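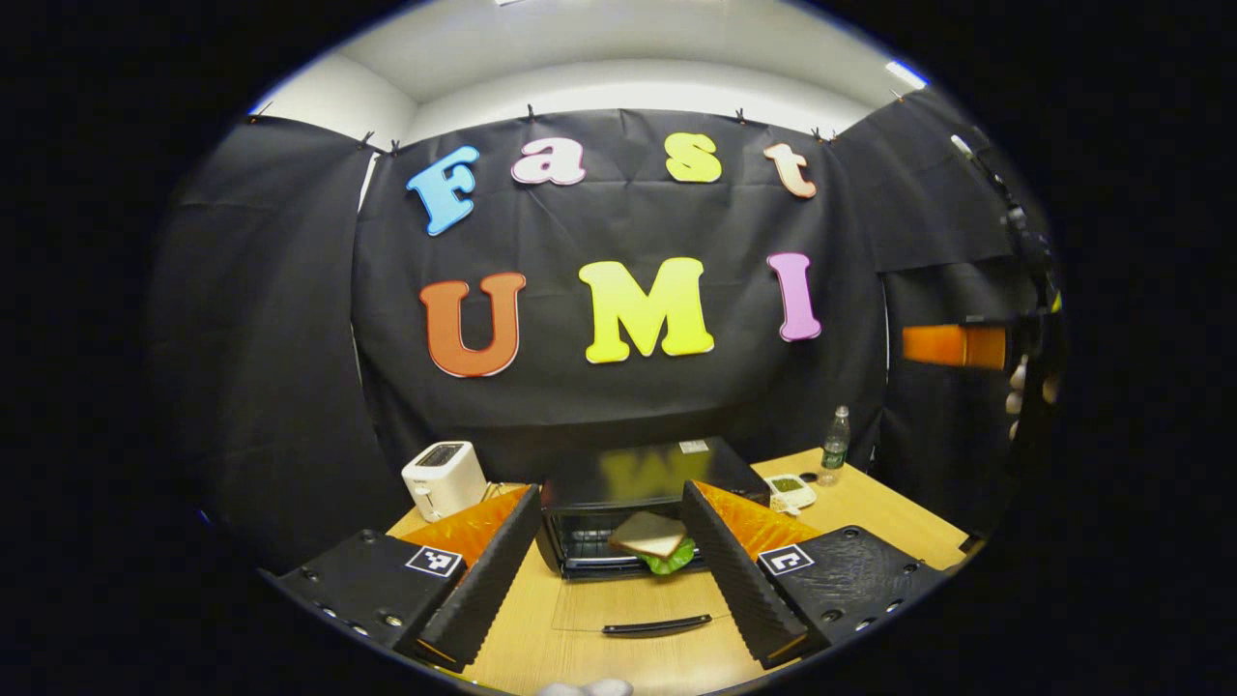 Sterura opens its small kitchen corner for breakfast and baking demonstrations

23/04/2023

Sterura is very pleased to announce that its new demonstration corner is ready for visitors, after a winter of planning, a good deal of sweeping up and more slices of toast than any of us would care to own up to. The corner will be used for short, friendly sessions on getting the best from the everyday appliances that so many of us keep on the worktop and hardly think about from one month to the next.

The room is a modest one, and we have tried to make the most of it. Black cloth is clipped along the top of the back wall and brought round at the sides, so that visitors can give their attention to the table, and big foam letters in cheerful colours spell out "Fast" and "UMI" over the cooking area. The table has a warm, honey-coloured wooden top, and on it are a white pop-up toaster and a black toaster oven with a glass door that folds down and forward, so that everyone can get a proper look at the rack.

Sessions last 90 minutes, with a break of 15 minutes for tea (and for eating whatever has just come out of the oven!). The first half is given over to bread in all its forms, from thin white slices to crumpets and the heel of yesterday's loaf. The second half moves on to the toaster oven, with cheese on toast, small trays of biscuits and the reheating of leftover pastry, followed by a gentle word on cleaning racks and crumb trays, a job most of us put off for far too long.

"I grew up in a house where the grill was always either cold or on fire, so I have a great fondness for small ovens," said Teodor Witkowska, who planned the programme and will lead the opening sessions. "People come along thinking they know all there is to know about toast, and I'm rather hoping they'll go home and try something different with it. Bring your questions, bring your half-used jar of chutney, and do please come hungry."

Bread for the opening sessions will be supplied by Friesen, and the recipe cards have been printed by Trotico, who were very patient with our many changes of mind over the marmalade page. Undetti is handling bookings.

Each session has room for 18 people and tickets may be booked in advance or bought at the door if there are places left. Children are welcome with an adult. Anyone with a food allergy is asked to mention it when booking, and recipe cards in large print are available on request.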